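Can the district take away our bus stop in the middle of the year, and how do I appeal?

Posted in Schools & Kids, 22 Feb 2018

Hi all, hoping somebody in the Drutbridge district has been through this already. My daughter is in third grade at Ornel Elementary and my son is in seventh at Bedoya Middle. They've both taken the bus since kindergarten. Last week we got a letter (one page, stuffed in a backpack, nearly went out with the recycling) saying our street is now inside the walk zone for Ornel and my daughter's stop will be dropped at the end of the month. My son keeps his bus, at least for now.

The walk zone is supposed to be 2 miles. I put our address into my phone and it says we're a little under that if you walk down the county road, and a little over if you go the way any sane person would go with an eight-year-old, through the neighborhood and across at the light. The county road has no sidewalk past the feed store. There's a ditch. In the winter the plow pushes everything right up to the edge and you're walking in the lane.

I called the transportation office and got told that "the system measures it." The system is something called Avonar that they started using last September for the routing. The woman on the phone was perfectly nice but she couldn't tell me which way it measured or where it starts measuring from. She said I could fill out a form and then she couldn't find the form. I was on hold long enough to fold two loads of towels.
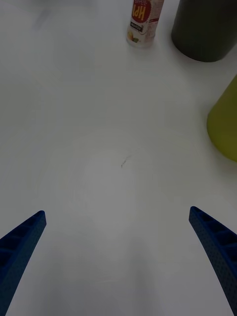

So what I'd like to know is whether they can do this in the middle of a school year, whether there's a real appeal or just a form that goes in a drawer, and whether it makes any difference that the only route under the limit is one I wouldn't let a teenager walk. I work early shift and my husband leaves before I do, so driving her isn't a simple fix for us. A neighbor says everybody on our street got the same letter and we should all go to the board meeting and raise heck. I'm not against that but I'd like to know the rules first so I don't stand up there and make a fool of myself.

Thanks in advance!

3 answers

Marked as most helpful

We went through this with the same office, different street, so let me tell you how it went for us. Rules change, so check everything against the current handbook before you lean on it.

Yes, they can change stops in the middle of the year. I was sure they couldn't and I was wrong. The transportation policy is number 2444, it's on the district website under Board Policies (not under Transportation, where you'd think to look), and it says stops can be changed at any time with written notice. What it also says is that you get 16 days from the date on the letter to ask for a review. From the DATE ON THE LETTER, not from the day you found it in the backpack. So go look at that date right now, before you read the rest of this.

If you're still inside the 16 days, send an email today that says "I am requesting a review of my child's bus eligibility under policy 2444." It doesn't have to be on the form. I never found the form either! The email gets you a place in line and they have to answer it in writing. Copy the school office at Ornel so that somebody else has it too. I'd also ask in that same email for the stop to stay in place until the review is finished. They didn't have to say yes to us, but they did.

Now the measuring. The software goes from the point where your driveway meets the street to the nearest door or gate of the school that's open to students in the morning. Ask for the route printout. They can print it, it's a map with a line on it, and ours had the line going through a back gate at the school that's been chained shut for years. Once they moved it to the front entrance we were over the limit and that was the end of it, no hearing or anything. Maybe yours won't be that easy, but get the printout before you argue about anything else. It's so much easier when you and the person on the other end are looking at the same line.
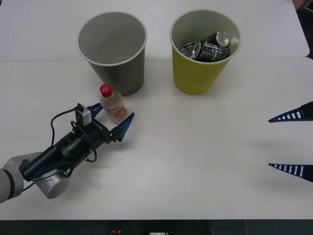
Two large paper cups, one gray and one yellow, on a white table.

If the printout comes back right and you really are under, then you want the hazard part of the policy, which is farther down and easy to miss. A kid inside the walk zone can still get a bus if the only walking route is on the hazard list. The things that counted when I read it were speed limit, missing sidewalks, railroad crossings, and places where you have to cross a big road with no light or guard. Your county road sounds like it hits at least the sidewalk one. Somebody from the district is supposed to come out and look at it during the hours kids would be walking. Ask what day they're coming and go stand out there with them. I did, and I pointed at the ditch a lot.

Take photos at the same time of the morning too. Write down the time and where you were standing on each one. And keep it short. My first email was four screens long with a lot in there about my taxes, and I'm pretty sure it didn't help me.

On the board meeting: go, but sign up to speak ahead of time. Sign-up closes at noon the day of the meeting and they're strict about it. You get three minutes. If your whole street wants to talk, split up the topics so you don't all say the same thing. The board won't decide your one address that night, that's the review's job, but they do hear about it, and our review moved a whole lot faster afterward.

Oh, and the letters aren't just your street. At the last meeting I went to, the number given out was 309 students losing eligibility across the district, and Ornel had the biggest chunk. There's a group of Ornel parents with a page going, so it's worth asking your neighbor if they're already in it. Somebody there has a good template for the hazard request and it will save you an evening.

Second reply

It's all about money. They bought the fancy program and now they have to show it saved something. When I was a kid in Drutbridge we had a bus down every road and one mechanic who kept them all going with wire. We moved our two to the charter over in the next town and now I drive every day anyway so I don't know if that's any better lol. Good luck. Call the radio station, they like this kind of thing.

Third reply

Adding on to the first one, I agree with nearly all of it. Couple of things that might help with your morning problem while you wait.

Ask the office about a "space available" seat. If your son's bus or any other bus goes past your corner and it isn't full, they can let a walk-zone kid ride it. It isn't guaranteed and they can take it back if a kid who's eligible moves in, and you have to ask again every year. In our case the bus was still going right by the house, picking up farther out, so my daughter got on at the same spot as before. They didn't offer it. I only heard about it from another mom at pickup. Bedoya and Ornel have different start times so I don't think your son's bus would work for your daughter, but there may be an Ornel bus that still comes down the county road for the farms.

Second, call Ornel and ask what time the doors open for breakfast. Kids can come in for breakfast whether or not they get the free meal, and it's earlier than the regular drop-off. With your early shift that might be enough to cover you for a couple of weeks. There's also before-care in the gym but it costs money and it had a waiting list when I looked.

One thing I'd say differently from the first answer is the 16 days. When I asked, I was told it's school days, so you might have more time than you think, with the long weekend in there. I wouldn't count on it though. Send the email tonight and argue about the calendar later if you have to.

And do keep the original letter! I threw out mine and then they wanted the date off it.

Comment from the original poster

You guys are wonderful. I dug out the letter and I'm still inside the window either way you count it. Email is sent, with the school copied, and I asked for the route printout and about the seat. I found 2444 right where you said it would be and the hazard part mentions "no sidewalk or usable shoulder," so I'm feeling a lot better about my ditch. The breakfast thing I had no idea about, and she's thrilled, apparently they have the little waffles. Will post back when I hear from them.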